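Rirau bekommt eine Bibliothek der Dinge

Rirau, 5. Februar 2018. Es ist so weit! Im ehemaligen Fahrkartensaal am Bahnhof Rirau können ab sofort Bohrmaschinen, Nähmaschinen, Waffeleisen, Zelte und allerlei anderes ausgeliehen werden, was man zwei- oder dreimal im Jahr braucht und sonst nur verstaut. Am Montagmorgen um kurz nach neun ging der erste Gegenstand über den Tresen, ein Raclettegerät für acht Personen, und bis zum Mittag waren auch beide Dampfreiniger weg.

Die Idee kommt aus der Nachbarstadt Prasdale, wo es so eine Ausleihe schon länger gibt und wo viele Rirauer bisher mitgeliehen haben. Wer einmal mit einer Stichsäge im Rucksack in der Regionalbahn stand, weiß, warum der Wunsch nach einem eigenen Standort laut wurde. Im vergangenen Herbst hat die Stadtbücherei dann einen Aufruf gestartet, und was danach abgegeben wurde, hat alle überrascht: 900 Gegenstände, von der Wasserwaage bis zum Faltkanu! Davon sind nach der Prüfung 400 in den Bestand gewandert. Der Rest wird zum Teil noch repariert, zum Teil wartet er auf den Flohmarkt im März.

Geprüft wurde gründlich. Alle Elektrogeräte sind durch die Werkstatt Lacerda in der Unterstadt gegangen, die sich dafür mehrere Wochenenden freigeschaufelt hat. Jedes Gerät trägt jetzt eine Plakette am Kabel, und in der Kiste liegt eine Anleitung, bei den älteren Stücken oft von Hand abgeschrieben. Besonders schön ist die Karte zur mechanischen Nudelmaschine geraten, mit einem Rezept für Bandnudeln auf der Rückseite.
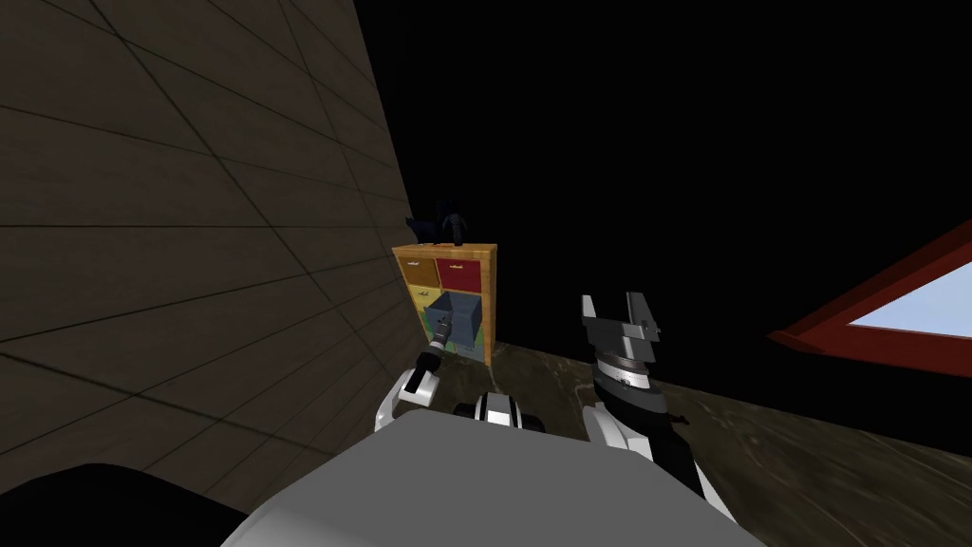
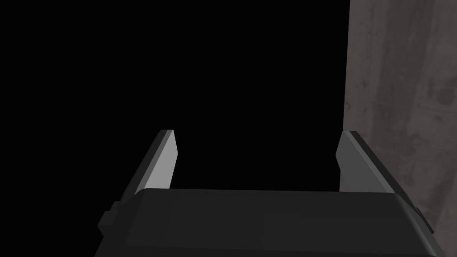
Beim Kleinkram setzt die Ausleihe auf Farben, und das funktioniert schon am ersten Tag prima. Bohrer, Bits und Dübelsortimente haben eine andere Farbe als Backformen und Spritztüllen, Nähzubehör hat wieder eine eigene, und wer etwas zurückbringt, muss nur auf den Aufkleber schauen. Ein kleiner Holzschrank mit bunten Schubladen, oben eine orange und eine rote wie auf dem ersten Bild, ist für solche Sachen einfach unschlagbar, weil auch Kinder sofort wissen, wo die Ausstechförmchen hingehören. Die großen Teile stehen nach Räumen sortiert in den Regalen: Küche, Garten, Werkstatt, Fest und Reise. Nur die Leitern passen nirgends hinein und hängen deshalb im Gang zum früheren Gleiszugang.

Ausleihen darf, wer einen gültigen Büchereiausweis hat. Eine eigene Gebühr gibt es nicht, bei einigen teureren Geräten wird allerdings ein Pfand von 10 Euro fällig, das man bei der Rückgabe wiederbekommt. Die Leihfrist beträgt eine Woche, bei Zelten und Reisegepäck zwei. Verlängert wird am Tresen oder telefonisch, solange niemand anders vorgemerkt ist. Und bitte sauber zurückgeben! Fonduetöpfe mit Käserand werden freundlich, aber bestimmt wieder mitgegeben.

Möglich wurde der Umbau des Fahrkartensaals durch eine Spendenaktion, bei der 3.143 Euro zusammengekommen sind. Davon wurden vor allem die Regale und die neue Beleuchtung bezahlt, außerdem ein Handwagen, den man sich für den Heimweg gleich mit ausleihen kann (der ist jetzt schon heiß begehrt). Den Katalog hat die Firma Bukoder eingerichtet. Er läuft über die gewohnte Suche der Stadtbücherei, die Dinge stehen dort also mitten zwischen den Büchern. Wer »Brot« eingibt, findet neben den Backbüchern gleich den Gärkorb und die Getreidemühle. Wunderbar!

Gesucht werden im Moment noch ein Beamer mit Leinwand, ein Entsafter, Kindertragen und Schlitten in allen Größen. Nicht angenommen werden Matratzen, Kettensägen und Geräte ohne Netzteil. Abgaben sind während der Öffnungszeiten möglich, am besten vormittags, wenn jemand Zeit hat, die Sachen gleich auszuprobieren.

Im März startet außerdem eine Reihe von Kursen zu den Geräten, die am häufigsten nachgefragt werden. Den Anfang macht ein Abend zur Nähmaschine, danach geht es um das Bohren in Altbauwände, ein Thema, zu dem in Rirau wohl jeder eine Geschichte beisteuern kann. Die Teilnahme ist kostenlos, Anmeldelisten liegen am Tresen aus.

Geöffnet ist die Bibliothek der Dinge dienstags bis freitags von 9 bis 18 Uhr und samstags bis 13 Uhr. Der Eingang liegt auf der Stadtseite des Bahnhofs, Fahrräder und Anhänger können direkt vor der Tür abgestellt werden.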